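Hand-held gripper (home-built)

A hand-held gripper is a robot's hand with a person on the other end of it. You hold the grip, squeeze, and the two fingers close on whatever is in front of you. A camera usually rides along on top, so that what the fingers met can be used later to teach an arm the same job. I've been building them at home since the first Gilard plans went round, so this entry leans heavily on my own bench!

Origins

The Gilard was the first set of plans I could follow without a machine shop (I had a hand drill and a borrowed vice). The Semden came after it and swapped the solid fingers for linked bars, which let the pads stay square to the work as they close. Most of us now build some cross between the 2, and mine is mainly Semden with a Gilard handle.

Construction

The fingers are black plastic bars joined by pivot screws, with open triangles in the outer links to save weight. Do the screws up until the joint stiffens, then back off a touch. I got this wrong on my first pair and spent an entire evening wondering why they crept shut. The pads are blue, soft and textured, and they do most of the gripping. My first set lasted 3000 squeezes by the tally on the shed wall, and the second is still going.

Cord or rod? I like cord. It's cheap and easy to route, though it stretches, and you'll be retying it in September if you built in spring. Zallano sells a rod kit that doesn't stretch but adds 300 grams, and my wrist noticed every one of them.

Use on cloth

Clothes are the hard test. A mug stays mug-shaped, but a padded coat slumps, slides and folds wherever it fancies. I start with the jacket flat on a bed and the fingers wide, and go for an edge or a seam before anything else.

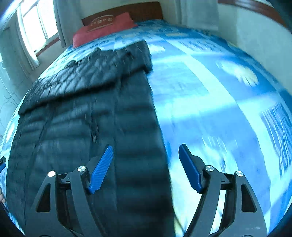 Quilted jacket on the bedspread, fingers open.

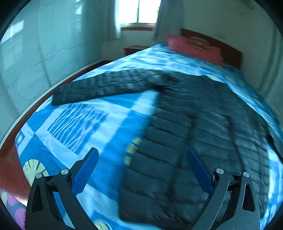 Daranee Chantharasri disagrees with me about cord and has asked for her view to go in: she has built both kinds, finds that a cord finger closes late on thick fabric once the knot has settled, and would fit the rod from the start and put up with the weight.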